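How to Fold Khakis on the Bed

A bed works well for folding pants when you have no table long enough. You need a made bed, a flat bedspread and 2 minutes per pair. Empty the pockets first and push the pillows up to the head of the bed.
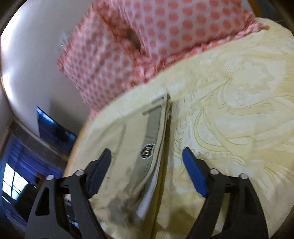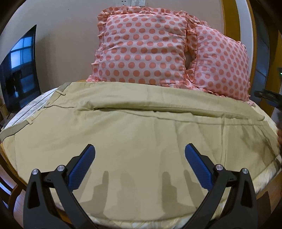
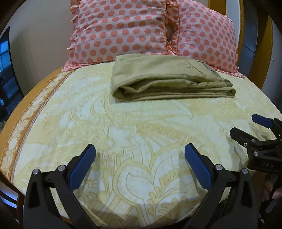

Khaki cloth on the bedspread; in the third picture it is folded into a rectangle below the pillow.

1. Lay the pants out with the waistband flat. Close the button and zipper.

2. Smooth the fabric with your palm, working from the waist down. Long soft creases come out by hand - deep ones need an iron.

3. Fold one leg over the other and line up the seams. Tuck in the point that sticks out at the seat.

4. Bring the hems up to just short of the waistband.

5. Fold once more for a drawer, or twice more for a narrow shelf. Press down lightly and square the corners.

Heavy cotton makes a thick stack. The drawers in our Skarno dresser are 80 mm deep inside, and one pair folded twice fits with the drawer closed. If yours are shallower - the old Covell ones are - stop at step 4 and lay the pants flat.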